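4.2 What the drivers told us about getting unstuck

I should say at the start of this section that I came to the subject as a driver and only later as somebody who writes papers. I learnt on a farm track outside Trudbridge, in a van with bald tyres, and I've been dug out of more gateways than I care to list here. So when we sat down with the interview notes in September I had my own ideas about what people do when the wheels start to spin, and quite a few of them were wrong (more on that in 4.3).

The first thing people do, almost to a person, is press harder on the accelerator. They know they shouldn't! They told us so, often laughing, and then described doing it anyway. By the time they stop, the tyre has cut itself a neat slot and the belly of the vehicle is resting on the ground, and from there no amount of clever throttle will help. The drivers who got out without a tow were mostly the ones who stopped early, got out, had a walk round and let some air out of the tyres. I'd put that last one in capitals if the journal let me.

The second thing is digging, and here the older handbooks are still a pleasure to read. The 1962 club manual we found in the Shaikh collection gives a whole page to the shape of the ramp in front of each wheel, long and shallow, with the spoil thrown well clear so you don't drive straight back into it. Most of our drivers dug a hole. A ramp takes longer, and when the rain's coming sideways you want to be back in the cab, but those who'd taken the trouble seemed to remember it fondly.

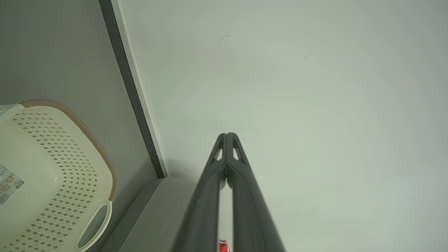 Figure 3. Close-up of a dark grey two-fingered gripper, the fingers tapering to a rounded tip, each with a small triangular opening near the top.

Jawad Rajput, reading a draft of this section, wrote in the margin that I was being far too kind to the shovel, and that in soft sand he would have the boards under the tyres before anybody had found the spade. He also wanted to know why I had left out reversing along your own tracks, where the ground has already been pressed down. Fair point, and I have put it in the list of first moves in the appendix.

I'd still hold out for digging in clay, though. Boards on wet clay have a habit of shooting out behind the vehicle, and two of our drivers had a dented tailgate to tell of from their helpers' cars. Lalit Mishra and I went back and forth over this for most of an afternoon and in the end agreed to report sand and clay separately, which makes the tables longer but a good deal easier to believe.

Towing I've kept for section 5. It needs the room, what with the business of recovery points, who stands where, and why a tow ball should never have a strap looped over it.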